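Sorting secondhand baby and bath toys before the flat move: what to wash, what to throw?

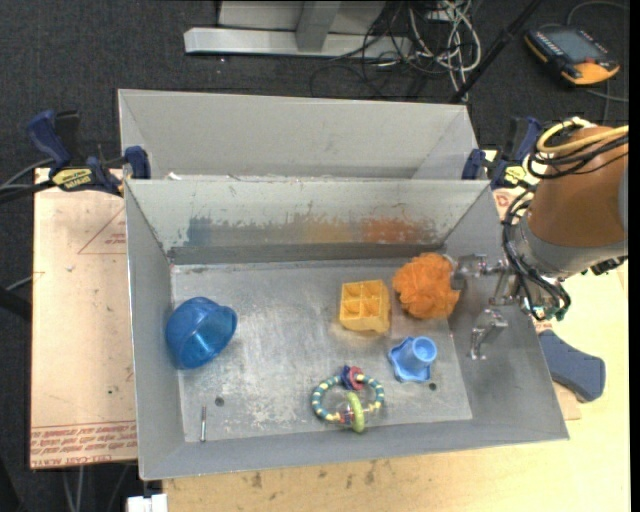 We move to Odelside in January and I want to bring only the toys which are clean and still good. My daughter is 29 months old and she puts less in the mouth now, but her little brother puts everything. Most of our things came from the Bultau exchange market, and I do not know how they were kept before. I have started with one small group: a blue bowl, a yellow block with four compartments, a light blue cup, a rattle ring in yellow and teal, and an orange mesh sponge. The hard pieces do not worry me very much. My doubt is for the sponge and for the rattle, which has many small corners. Can I put all of this in one bath of vinegar, or must I do it separately? Also, our water is very hard and leaves white marks on everything. I bought a bottle of Flurnov descaler but the label speaks only of kettles.

Posted by hardwater_mom, Jul 30, 2022

teatime177

Please do not use the descaler for toys. If the label says kettles, keep it for kettles. White marks from hard water are not dangerous, they are only ugly, and a cloth with a little vinegar takes them off.

For hard plastic I use warm water and ordinary dish soap, then I rinse well and leave the pieces on a towel until the next day. Anything with a hole must be shaken and checked inside. If black spots come out with the water, I throw the toy away. I tried many times to save such toys and the spots always returned.

A rattle I do not put under water, in case the water goes inside and stays there. I wipe it with a soapy cloth, then with a clean wet cloth, and for the corners I take a soft toothbrush. Look also for cracks, and pull a little on each small part. If something moves which should not move, it does not go to the baby.

Hordiienko

just throw the sponge, they are cheap

oldbalcony

I agree about the sponge. A used mesh sponge from a market I would not keep, even washed. The threads can also become loose, and a small child can get a finger caught in them.

About the moving: wash first, pack after, and leave two full days between. We packed our bath toys too early when we left Bultau, and the whole box smelled bad when we opened it. I now keep such things in a net bag and not in a closed plastic one. Write on the box "bath" in big letters, so it comes out first. In our case it was under the winter coats and we found it three weeks later.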